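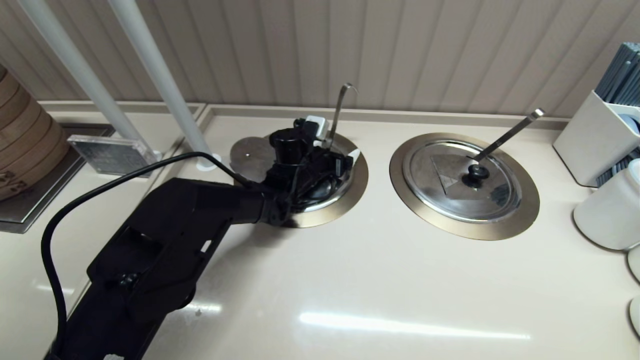
The cream counter, with its two round wells and a steel lid.

Hi, I'm Latifa Bennani, and I run Rustad, a soup school for people who think they can't make soup (you can, I promise!). I started out teaching in my own kitchen with four neighbors, one big pot and not nearly enough spoons. We've moved twice and the pots have gotten bigger, but the classes are still pretty much me talking too much while everybody chops onions.

I didn't go to cooking school. I worked in the billing office at a shipping company called Woden, and every winter I'd bring in a jar of harira for lunch, my grandmother's way, with lots of celery and a squeeze of lemon at the end. People kept asking how I made it. I wrote the recipe down for so many of them that I finally said okay, come over and I'll show you, and that was the first class.

We do beginner evenings, a broth class that takes all afternoon, and a bean class that I love more than is reasonable. Kids are welcome from age eight if they bring a grown-up.

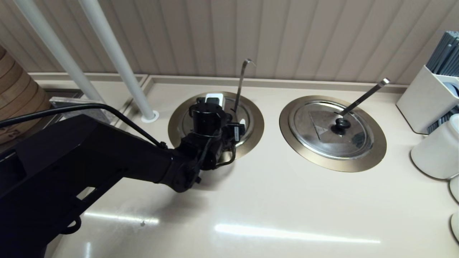
Classes stay small because I like to taste what everyone is making, and I like to nag people about salt. You'll get an apron, a knife that cuts and a container to take home whatever you don't eat at the table. Tell me about allergies when you sign up, please, and not when the peanuts are already in!

Fania is our recipe letter. It goes out to 1000 readers now, and most of it is still soup, though last June I got carried away and wrote the whole thing on cold cucumbers. There's also a little cookbook called Riditeo. We printed 400 copies and I still have a few boxes under the stairs, so ask me for one when you come.

New beginner classes open for sign-up on 16th March. If they're full, send me a note anyway and I'll put you on the list for the next round. Vegetarians, the broth class has a mushroom version and it's very good.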